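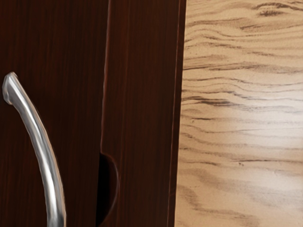 ## Picking a gripper for cabinet doors and drawers

Curved bar handles look easy. The metal is round, it stands away from the wood, and there is a gap behind it for a finger. In practice they gave us more trouble than anything else on the test list, mostly because a polished round bar lets a pad roll off sideways while the arm is pulling straight back.

These tips come from comparing two-finger grippers in simulation on a small dark cabinet. We ran 232 pulls in March with two sets of fingertip settings and two controllers. The cabinet was the same for all of them. If you are setting up something similar for a kitchen or shop bench, start with the handle and work back to the arm.

### Before you move the arm

- Find out how far the handle stands off the wood. The finger that goes behind it has to fit with its pad on. Check the pad thickness, not only the finger.
- Look for seams and cut-outs close to the handle. A half-round finger pull beside a bar handle makes a dark patch that a depth camera can take for the gap you want.
- Check the grain. Straight vertical grain on a door gives a tracker very little to hold on to in the up-and-down direction. Use the handle's end cap as your reference point.
- Turn down any strong light in the simulator if the metal shows a hard white stripe. Our edge finder followed the stripe and put the grasp off center. Softer light fixed most of it.

### Camera placement

A close camera is good for the last bit of travel and poor for everything before it. When the view is filled by door and handle, the software has no idea where the rest of the cabinet is. Keep a second view from farther back and switch between them at a fixed distance. We switched at 11 centimeters from the handle. Closer than that, the far view could not separate the bar from its own shadow.

Take a still from the close camera at the start of each run and save it with the log. It costs almost nothing in disk space, and when a run goes wrong you can check whether the handle was where the program believed it was.

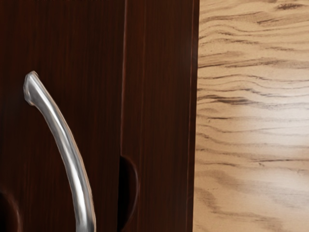 Name the stills by run number, and keep the ones from good runs too. We threw those out the first time and then had nothing to compare the bad ones against.

### Fingertips

The Varninetti pads are flat and stiff. They work well on square pulls and thick edges. On a round bar they touch along one line, so the grip depends on squeezing hard, and squeezing hard twists the handle if the wrist is a few degrees off.

The Lamulico pads are softer and have a shallow groove. They seat on a round bar without much force. The drawback is that they let go slowly, and a drawer will get dragged partway shut if the arm backs off too soon. Open the fingers fully, wait, then move.

For a cabinet with only bar handles I would use the grooved pads. For a mix of handles and edges, use the flat ones and lower the pull speed.

### Controller settings

1. Start with position control and a slow pull. Make sure the path is straight before you change anything else.
2. Switch to force control for drawers. Set the limit low and raise it in small steps until the drawer moves.
3. For doors, let the wrist turn freely about the upright axis. A door swings and a straight pull fights the hinge.
4. Stop the pull before the end of the drawer's travel. Hitting the stop at speed throws the fingers off the handle.
5. Write down the settings that worked, along with the pad you had on. They do not carry over from one pad to the other.

We used the Fleltideo controller for most runs. Its force readings were steadier than those from our own script, but it took 3 tries to get the wrist offset right, and the menu for it is buried.

Leave clearance above the drawer as well. With one finger high and the other low, the upper one can come near the lip of the drawer front. Tilting the wrist down a little helps. 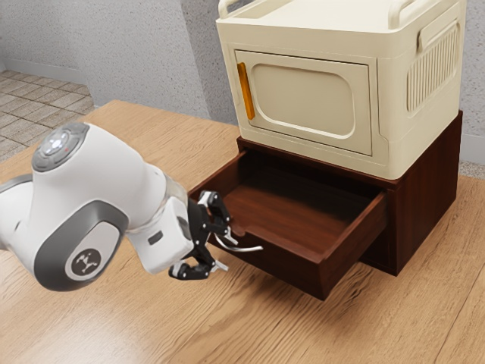

Bence Szalai wrote in to disagree about the pads. He has used the flat ones on round handles for a long time and gets a good hold by coming in at a slight angle, so the bar sits nearer the base of the fingers. He also thinks a slow pull hides problems, and would run every setting once at full speed before trusting it.

I tried his angle on a short set of drawer pulls. It did cut down the rolling with the flat pads. It made no difference with the grooved ones. I have not repeated it on the door, where the swing changes the angle as you go, and I would test that separately before using it there.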